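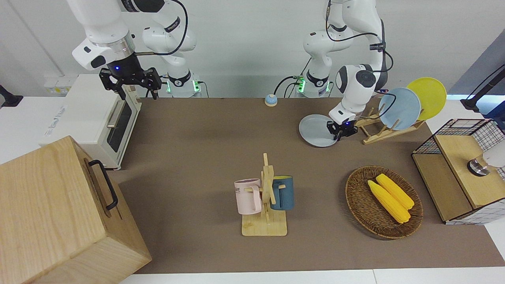 Left arm with a gray plate at the rack, right arm above the toaster oven.

Put the boring dishes on the table

We have been building a two-armed kitchen setup at Firkeo, our shared workshop in Stirkia, for nine months. The project is called Brusari. I want to argue for something that gets pushback at almost every build night, which is that a home or hobby robot should be worked on with ordinary kitchen things from the first week, before it can handle any of them.

The usual advice is the opposite. Start with foam cubes. Print some pegs. Get the arm to stack three blocks, then move up to a cup, and leave plates for last. I followed that advice on an earlier build and I think it cost me most of a winter. A cube has flat parallel sides, and so does a parallel gripper. You can be off by a fair amount and the fingers will still close on something. I tuned everything around that and was pleased with it.

Then I tried a plate. A plate gives you a thin rim and a lot of weight hanging off it. If the grip is a little low or a little twisted, the plate swings, and the slot you were aiming for in the rack is now in the wrong place. My settings for cubes were no help, and I started over.

So at Firkeo we bought dishes. Plates, a bowl, mugs and a tree to hang them on, a rack with wooden pegs. The whole lot came to 142 dollars, much of it secondhand. One member thought the money should have gone to a better gripper from Aksoy, and I understand why. Grippers are more fun to shop for.

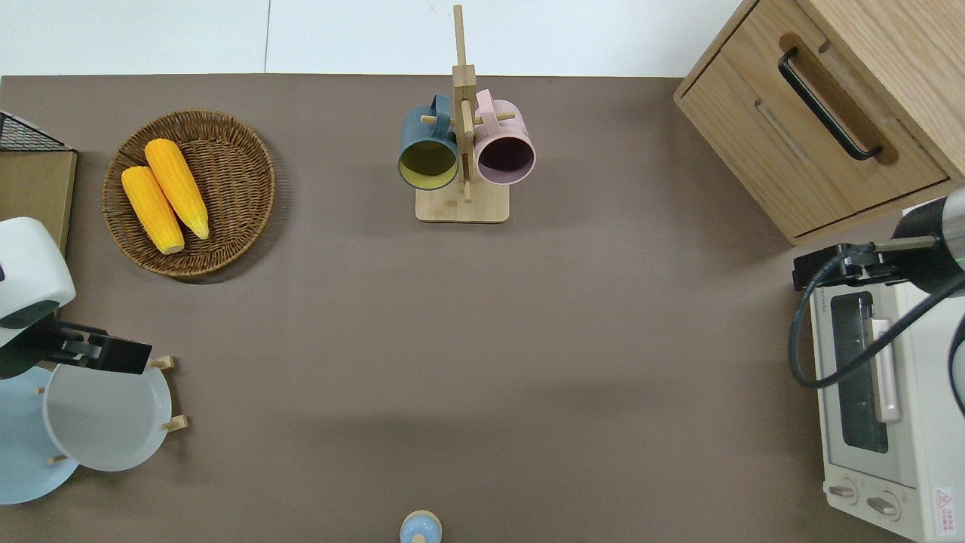 Mugs make the case even better than plates do. To hang one on a peg, the arm has to bring the handle in from the correct side, and the mug already on the tree may be in the way. You also find out how much the cable matters. An arm that reaches a spot fine on a clear table may drag its own cable across something when there is a toaster oven under it. I would much prefer to learn that in February than in May, when the mounts are all bolted down and people have stopped wanting to move them.

There are fair objections. Dishes break. We keep a broom by the bench and nobody runs the arms barefoot. Results are also harder to compare, because a basket gets nudged between runs and then you are testing a slightly different table. Our last log for the plate task has 28 attempts in it, and I would not claim that all of them started from the same layout. If you are writing a paper, that is a real problem. Most of us in shared workshops are not writing papers. We want a machine that can put a plate away in a kitchen where somebody left the corn out.

I would still keep the cubes for checking calibration. Ours live in a drawer and come out after we move a base.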